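Simuler d'abord, percer ensuite

Dans un atelier partagé, on achète les bras avant d'écrire la scène. Je tiens cet ordre pour une erreur. À Neltport, Kavinda Gamage a repris deux fois le perçage de son support - 12 trous dans un plateau de chêne - pour un défaut de portée qu'un modèle géométrique sommaire aurait signalé.

L'objection habituelle porte sur les contacts, mal rendus par le calcul. Elle est fondée.

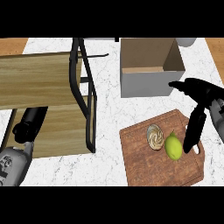

Elle ne concerne pourtant ni l'encombrement, ni les butées, ni les collisions entre les deux bras, qui relèvent de la géométrie seule.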